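From: list member
To: prints-and-painting list
Date: 10 Feb 2021
Subject: Re: The Vormont hang - worth the trip?

> I came away from the Clotine show at Vormont quite moved. The late
> harbor paintings are hung in one long room with no labels, so you have
> to look before you read. The handout says she painted all 28 of them
> in a single winter, working from memory, after she gave up drawing
> outdoors. I think they are the best thing she did and I don't see
> why the reviews have been so lukewarm. Has anyone else been?

I have been, twice, and I'm afraid I'm with the lukewarm reviews.

Let me start with the single winter. I have read that line in the handout, in the wall text by the door and in the catalog essay, and all three use nearly the same words, which makes me think there is one source and everyone has copied it. The essay gives a footnote to the Väisänen catalog from 2000. I own that catalog. What it says is that the harbor pictures were "shown together after the winter." That tells you when they were hung. It says nothing about when they were painted, and I can't find anybody before the current show who claims otherwise.

Then look at the pictures. At least 4 of them have an earlier painting coming through. In the big one with the ferry, at the far end, there's a roofline under the sky that has nothing to do with a harbor, and the paint over it has cracked the way it does when the layer underneath had years to harden. I'm not a conservator and would be glad to hear from one. But reusing old canvases and painting everything fresh in a few months are two different stories, and the show tells only the second.
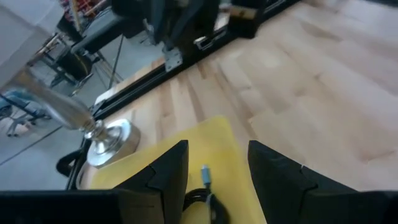
As for memory, I don't buy it either. The cranes are in the right order in every picture where you can see them. So are the steps by the customs house, down to the broken one. People don't remember like that. She had drawings, or photos, or she walked down there and looked, and I don't think any less of her for it. What bothers me is that "from memory" gets used to excuse the weak ones. The two small gray panels near the exit are just unfinished. If a student brought those in, you'd tell them to keep going.

On the labels - I used to like a room without them. Here I found myself going back and forth to the handout, which is printed in a pale gray type I could barely read, and the numbers on the plan don't match the wall past the corner. I asked at the desk and was told it was being fixed. It was the same in January as on my second visit.

Where I do agree with you is the watercolors from her trip through Asia. They are in the side room most people skip and they're lovely, loose and quick, with a lot of bare paper. I spent over an hour in there and would happily have had the whole show be that. There is one of a covered market, five figures and a dog, that I'd put above anything in the long room.

So if you're asking whether it's worth the trip, yes, for the side room. I would leave the catalog on the shelf until someone checks the dates. If anyone on the list has the old dealer's stock books, or knows where they ended up, please write to me off list. They should show when those canvases were bought, and I'd accept that over a wall text.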